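Condex Latis Wireless Controller
PC / handheld / phone
In stock, ships from Plukville

Color: Slate, Bone, Rust (Rust back in March)
Qty: 1
Add to cart | Add to wish list | Compare

1,993 reviews

Quick version

Full size wireless pad. Magnetic sticks, no drift from worn contacts. 35 hours on a charge with rumble on low. Two back buttons. Three profiles saved on the pad itself, so no software running in the background. Nasr charging dock sold separate, see below.

What's new on this one

If you had the first Latis you know the d-pad. Mushy. Up would read as up-right if your thumb was a bit off, and people who play fighters let us know. New d-pad is a single piece on a center pivot with a dome under each direction. Louder than before. Ayman Belhaj, who did the layout on both pads, went back and forth on the click and in the end left it in, so if you play next to someone sleeping, go for the quiet dome kit (under Parts).

Sticks are the other big thing. Old ones used regular contacts and we replaced a lot of them under warranty. New ones read position with magnets. Tops are swappable, short and tall in the box, pull straight up and they pop off. Don't pry with a screwdriver, we've seen the results.

Shoulder buttons moved in slightly. Triggers have a switch on the back, full pull or short pull. Short pull is for shooters. Leave it on full for racing games or you'll have gas and brake that are either on or off.

Everything else is the same shape, same weight, same grip texture. Old silicone skins still fit, exept the one with the raised d-pad collar.

Wireless and wired

Comes with a small USB receiver. Use it. Polling is 1,000 Hz on the receiver and on the cable. Bluetooth is there too and is fine for phones and for turn-based stuff, slower though, and you'll feel it in rhythm games.

Receiver lives in a slot on the bottom of the pad, slides out. If your PC tower is under a desk, plug the receiver in the front, or run the extension cable that's in the box up to the desktop. Metal case between you and the receiver = dropped inputs. Most "it disconnects" emails end right there.

Switching: slider on the back. Left is receiver, middle is off, right is Bluetooth. Cable overrides both.

Profiles

Three slots. Hold the Latis button and tap left, up or right on the d-pad. Light next to the button blinks to tell you which slot you're on. Each slot holds:

Button swaps, including the back buttons
Stick curve and dead zone
Rumble strength
Trigger dead zone

Set them up on the pad or with the Condex tool on PC. The tool is a single file, no install, no account. Once it's written to the pad you can delete the tool and forget about it. Phone app is being worked on, no date.

No macros. No turbo either. A lot of online games will kick you for those and we don't want to sort out who got banned with what. Please stop asking :)
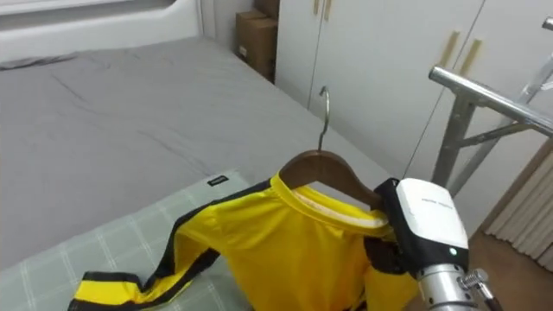
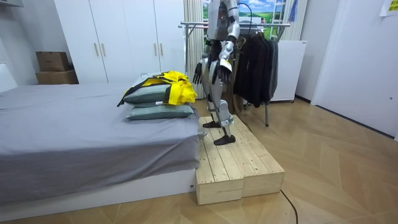 Shirt on its hanger in the first, bedroom in the second

In the box

Latis controller
USB receiver (in the slot, check there before you write us it's missing)
USB-C cable, braided
Extension cable for the receiver
Short stick tops, tall stick tops
Quick start card

No carrying case this time. The old case fits, it's still in the store under Latis accessories.

Works with

Windows PCs, current versions. Shows up as a standard pad, no driver needed. Most Linux machines with a recent kernel. PC handhelds, through the dock or over Bluetooth. Android phones and tablets over Bluetooth. iPhones and iPads mostly, though the back buttons only work there if you've mapped them to something on the pad first.

Does not work with living room consoles. Not with an adapter either, not any that we'd stand behind. If console is what you need, this is the wrong pad and we'd rather you didn't buy it and send it back.

Older PC games that only know the old-style input: hold Latis + Start while plugging in. Pad comes up in legacy mode. Rumble won't work in that mode. Everything else should.

Battery and charging

35 hours is with rumble low and the receiver. Rumble on full eats into that, how much depends on the game. Bluetooth a bit better. Pad sleeps by itself when you put it down, any face button wakes it up. Sticks don't wake it, on purpose, so it won't come on in your bag.

Charges from any normal USB port. Fast chargers are ok, they won't charge it any faster. Battery is replacable: four screws under the grips, one connector. Spare packs under Parts.

Nasr dock

Stand with pins, holds one Latis. Drop it on and it charges, lift it off and it turns on. Has a slot for the receiver so you can put the dock on the desk and have line of sight, this is how we run ours. Weighted base, rubber feet. Color matches Slate only for now.

Works with the first Latis as well but the pins sit a hair lower, so give it a push until the light comes on.

Buy dock with controller: tick the box at checkout, shipping is combined.

Parts

Stick modules, left and right (solder free, plug in)
Stick tops, short / tall / domed
Quiet dome kit for the d-pad
Battery pack
Back shell, all three colors
Receiver. Needs pairing, instructions are on the bag
Screws. Yes you can buy just the screws

Swapping parts yourself doesn't void the warranty. Breaking something while doing it isn't covered, but write us anyway, we can usually sort you out with the part at a low price.

Questions we get

Can I pair two pads to one receiver?
No. One each. Two receivers in the same PC is fine, put a gap between them if you can.

Stick feels off center out of the box.
Calibrate. Hold Latis + Select until the light goes solid, roll both sticks around the edge a few times, let go, press Latis. Do it again if you change stick tops.

Is the Bone one going to yellow?
Old Bone did, near sunny windows. The plastic is different now. Keep it out of the sun all the same.

Headphone jack?
Yes, bottom edge. Only over the cable or receiver, no sound over Bluetooth.

Firmware?
Through the same PC tool. Plug in with the cable, never update over wireless. Current version fixes the bug where slot two forgot it's dead zone after a full drain.

Left-handed layout?
You can swap the sticks in a profile. Buttons too. The shape stays what it is.

Smaller hands?
Try the short tops first. The pad is on the large side, no way around it. A smaller one is planned, we'll post in the newsletter.

Shipping and returns

Orders in before 3 p.m. go out same day from Plukville. Signature not needed unless you ask. Returns are simple: unused or lightly used, all the parts in the box, email first and we send a label. Don't forget the receiver. Last returns batch half of them came without it and we had to chase people.

Two year warranty on the pad, one on the battery. Keep the order email, that's your proof.

Big orders (arcades, clubs, school teams): write to the shop with how many and what color, Ayman or whoever's on that day will get back with a price. Allow extra time on Rust.

Related: Nasr dock | Latis hard case | Latis spare receiver | Quiet dome kit | First-gen Latis (refurb, limited)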